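제4장 빈 작업면이라는 말을 믿어도 되는가

정리에 관한 책들은 대개 넓고 하얀 면에서 시작한다. 이 장도 예외는 아니지만, 출발점이 같다고 결론까지 같을 필요는 없다. 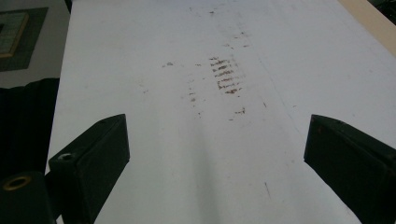 그림 4-1 매끈한 흰색 면. 빛을 받는 곳과 음영이 지는 곳의 밝기가 조금씩 다르다.

가정관리 교재를 몇 권만 펼쳐 보아도 비슷한 문장을 만난다. 작업면을 비우면 일이 빨라진다, 흰 면은 더러움을 드러내므로 위생적이다, 넓은 면은 넓을수록 좋다. 세 주장 모두 상식처럼 들린다. 그런데 근거를 따라가 보면 앞선 교재를 인용한 교재가 나오고, 그 교재는 다시 가구 회사의 안내 책자를 인용한다. 그 책자에는 출처가 없다.

이 장에서 다룰 자료는 응고지 올라니얀과 아데바요 지브릴이 델리크 주거실습소에서 모은 작업 기록이다. 두 사람은 처음에 통설을 확인할 생각이었다고 한다. 기록 대상은 가정집 주방과 다용도실 175곳이며, 상차림과 포장, 빨래 개기처럼 평평한 면이 있어야 하는 일만 골랐다. 한 집의 관찰 기간은 20일이었고, 정리된 작업 기록은 모두 1,160건이다. 표본이 특별히 크다고 하기는 어렵다. 참여한 집이 스스로 신청한 집이라는 점도 마음에 걸린다. 정리에 관심이 없는 사람이 이런 조사에 손을 들었을 리 없기 때문이다. 독자는 뒤에 나올 표를 읽는 동안 이 점을 잊지 말기 바란다.

4.1 무엇을 '비었다'고 부르는가

첫 번째 문제는 용어에 있다. 올라니얀은 물건이 하나도 없는 면만을 빈 면으로 적었고, 지브릴은 지금 하려는 일에 방해가 되지 않으면 빈 면으로 적었다. 같은 식탁을 두고 한 사람은 '비어 있음', 다른 사람은 '사용 중'이라고 표시한 경우가 적지 않았다. 양념통 하나가 구석에 놓인 조리대를 생각해 보자. 도마를 펴는 데 지장이 없다면 그 조리대는 비어 있는가? 통설을 펴는 쪽은 이 질문에 답한 적이 없다. 답하지 않은 채로 '비우라'고만 한다.

이 책에서는 다음과 같이 나누어 쓴다.
완전 공면: 물건이 전혀 놓이지 않은 면.
가용면: 물건의 유무와 관계없이, 해당 작업에 필요한 넓이가 한 덩어리로 이어져 있는 면.
명목면: 도면이나 제품 설명서에 적힌 면의 전체 넓이.

세 번째 용어가 가장 자주 오해를 낳는다. 릴탈리코 사의 조리대 설명서에는 명목면만 나와 있고, 에투마르드 사의 설명서도 사정은 같다. 벽에 붙은 안쪽 모서리는 팔이 닿지 않으면 선반과 다를 바 없는데도 작업면으로 계산된다.

4.2 흰색에 대한 의심

흰 면이 위생적이라는 주장도 따져 볼 필요가 있다. 밝은 바탕에서 커피 자국이나 간장 방울이 잘 보이는 것은 맞다. 하지만 밀가루, 소금, 마른 세제 가루는 흰 바탕에서 오히려 찾기 어렵다. 잘 보이는 얼룩을 닦고 나서 면 전체가 깨끗하다고 판단하는 습관이 생길 수도 있다. 더구나 색은 조명에 따라 달라 보인다. 무광의 흰 면은 약한 빛 아래에서 회색을 띠고, 그림 4-1에서도 가까운 쪽이 먼 쪽보다 약간 어둡다. 옅은 얼룩과 옅은 음영을 눈으로만 가려낼 수 있다고 자신하는 사람이 있다면, 저녁 무렵 자기 집 식탁 앞에서 먼저 시험해 보기를 권한다.

흰색을 쓰지 말라는 뜻은 아니다. 위생은 닦는 횟수와 방법의 문제로 다루고, 색은 취향의 문제로 남겨 두자는 것이다. 할그림손 상판처럼 무늬가 있는 제품을 다룰 때도 같은 태도를 유지한다.

4.3 이 장의 순서

먼저 가용면을 재는 방법을 익힌다. 줄자와 종이 한 장이면 되고, 값비싼 도구는 필요 없다. 이어서 빨래 개기와 상자 포장을 사례로 삼아, 같은 면이 작업에 따라 넉넉하기도 하고 모자라기도 한 까닭을 살핀다. 마지막 절에서는 완전 공면을 유지하는 데 드는 시간을 계산한다. 치운 물건은 다시 꺼내야 하는데, 통설은 이 시간을 거의 셈에 넣지 않는다.

본문으로 들어가기 전에 집이나 실습실에서 작업면 한 곳을 정해 명목면과 가용면을 각각 적어 둔다. 측정은 아침에 한 번, 저녁 식사 준비 직전에 한 번 한다. 측정 전에 미리 치우지 않는다.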